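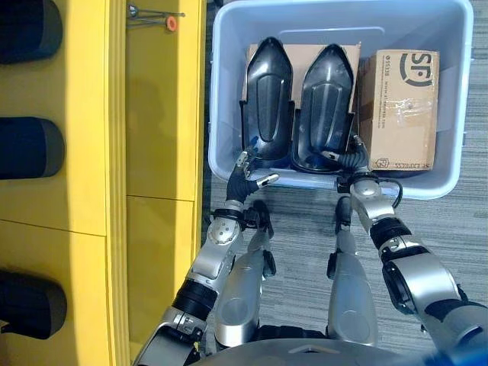 Prevudwood, the short film Florian Courtois shot over 3 weeks in June, has been picked for the Ronport festival. Eighty films made the cut this year, out of more than 300 sent in. Word came by email, very early. Much shouting.
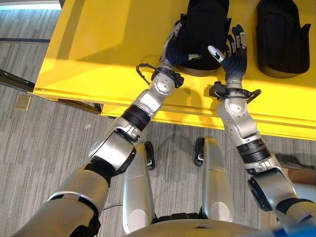 Courtois wrote it, directed it and cut most of it himself, with Urbonaitė on sound. Runs 25 minutes. No dialogue until the ferry bit, and then quite alot. The opening titles have been redone for the big screen - black letters on a bright yellow ground, same yellow as the table top shown here. Looks much better than the old grey.

03/03/2023 - poster also done, finally. Printers have it now. 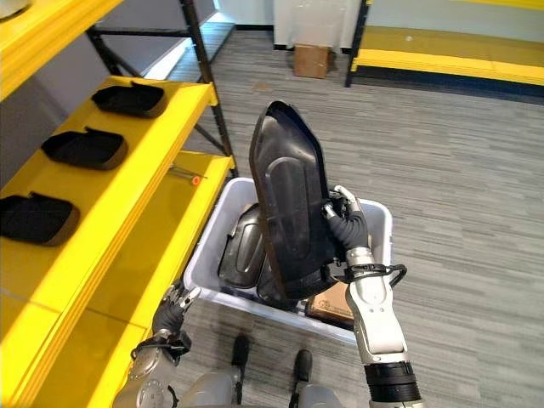
*Yellow shelving, with black trays on the middle shelf.*

Screening slot still to be confirmed. Wenow, who paid for the colour grade, are putting on drinks afterwards, upstairs bar, cast and crew first and then whoever fits.
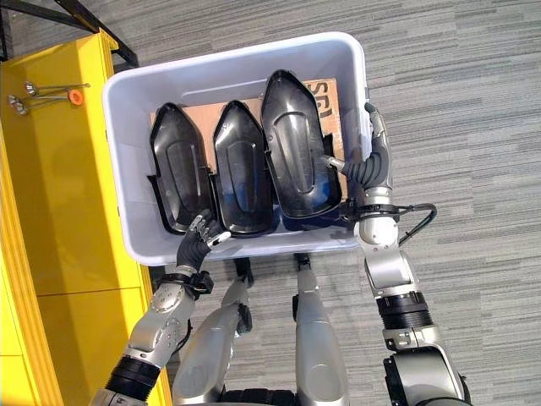

*1 min read*

Tickets go on sale through the festival box office, not through us, so please dont email asking. Courtois will do a short Q&A after the film if his train gets in on time. More when we have the slot.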